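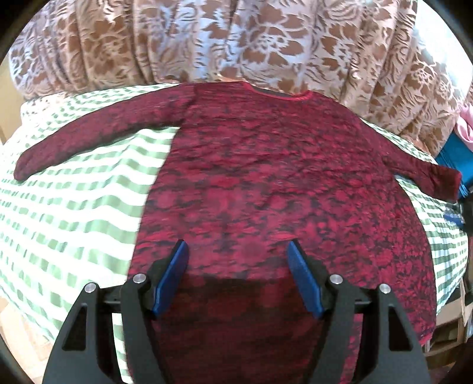

How do you fold a long-sleeved top so the sleeves don't end up in a knot?

Lay it flat first, smooth the body with your palms, then bring each sleeve across and down along the side before you fold the body at all.

Simple enough, and it has been the talk of Dilton this month. The town's winter clothes swap opens at Cowie Hall at the end of January, and for the first time the people bringing clothes are being asked to bring them folded. To get everyone in the mood, swap organizer Morven Pringle has been running free folding evenings, and they have turned out to be a lot more fun than anyone had a right to expect from an hour with a pile of laundry.

The first evening had room for 14 people and filled up before lunch. A second was added, and then a third in the upstairs room at the Plernance Street library, where the tables are smaller but the heating is better.

"I thought we'd get my sister and two of her friends," Pringle said. "I had people calling me at home asking if they could bring their own sweaters!"

Last year's swap took in 998 pieces of clothing, a record for the town, and a big share of them came in trash bags tied at the top. Sorting took so long that the doors opened late and the line went down the steps and past the bakery. Good winter tops were sitting at the bottom of bags until the afternoon, all twisted up, and several of the nicest ones went home with the sorting crew simply because no shopper ever got to see them.

So this year it's folded stacks, tops with tops and pants with pants, sleeves tucked in. Bags are still fine for carrying.

The evenings start with everyone working on a bed or a big table, whichever is handy. Pringle likes a bed. She says the give in the mattress lets you press the fabric out with the flat of your hand, and a fitted sheet keeps the top from sliding away from you the way it does on a polished table. Checked sheets are her favorite of all, and she will tell you so at length. The lines show you where straight is, so you can set a shoulder seam along one row of squares and the hem along another (she started doing this with her kids' school shirts and has never gone back).

Long tops and tunics get the most time, and they were the clothes people asked about over and over. A tunic is longer than the shelf is deep, it usually flares toward the hem, and the sleeves never seem to want to go the same way. The method taught at Cowie Hall goes like this. Spread it out with the arms open. Smooth from the neckline down, and leave the sleeves for last. Fold one side in toward the middle, turn that sleeve so it runs down the body, and do the same with the other. If the hem flares, fold the wide part in until the sides are parallel. Then bring the hem up in thirds.

Crushed velvet and anything with a pile came up at every session. Iolo Edwards, who ran the dry cleaner's on Plernance Street until he retired, came along to the second evening and ended up teaching half of it. His advice on velvet is to fold it as few times as you can get away with, roll it loosely if there is room, and keep it at the top of the stack where nothing presses on it. Creases in a plain cotton shirt will mostly come out with an iron. With velvet he likes a steamy bathroom and a good hanger, and patience.

"Don't put the iron on the front of it," Edwards said. "I'd have put that on the shop sign if there'd been space."

He was also very firm about cuffs. Fasten them if they fasten, and look inside them if they don't. Over the years he has found bus tickets, a hearing aid battery and a whole dried sprig of lavender. 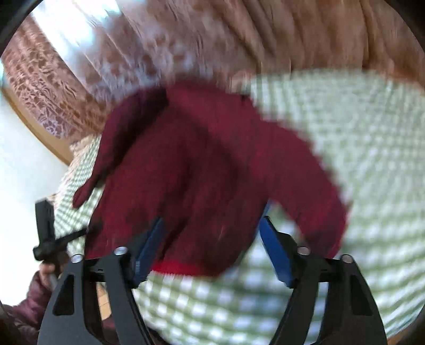
Dark red fabric with a brighter red band, bunched up against green and white check.

Small knits have their own corner at the swap this winter, thanks to Ailsa Cruickshank, and she is thrilled about it. Gloves and hats used to be tipped into one big crate by the door. They'll now be laid out flat by size on a long table under the windows, with pairs of gloves held together by a loop of yarn. Cruickshank has been cutting the yarn during her breaks at work and has a shoebox full already. She asks that people skip safety pins, which snag, and skip folding one cuff over the other, which stretches the ribbing if it's left that way for a few weeks.

Single gloves are welcome too. There will be a tray for them, and last year three people went home with a mismatched pair they loved.

Jean Strachan came to the third folding evening with a suitcase of her late aunt's blouses and left with all of them in a neat stack on her lap for the bus. She is bringing most of them to the swap and keeping five. "I hadn't opened that case in years," she said. "It was lovely having company for it. We held up every single one."

The folding tables themselves are on loan from Jesura, the fabric store across from the hall, which is also giving out leftover cotton remnants for wrapping anything delicate. Store manager Kirsty Haldane has set up a rack near the register where people can drop off folded clothes ahead of time if they can't carry everything over at once. She would like it known that the rack is for clothes. Someone has already left a lamp.

Clothes should be clean and fully dry when they come in. Missing buttons are okay if the top is otherwise sound, and a note pinned to the collar helps, as the mending table will be running all day and they like to know what's coming. Bedding and curtains can't be taken this time around, though Pringle is hoping for a separate home fabrics day in the spring, and if the folding evenings are anything to go by there will be plenty of takers for a fitted sheet lesson!

Drop-off at Cowie Hall begins at 9 a.m. on the day before the swap, using the side entrance by the bike racks. The swap is open to everyone, and there's no need to bring something in order to take something. Anyone 18 or older who would like to help at the sorting tables can put their name on the sheet at Jesura or in the hall lobby.

One more folding evening has been squeezed in before then, at 7 p.m. in the library's upstairs room. Bring a long-sleeved top, the more awkward the better.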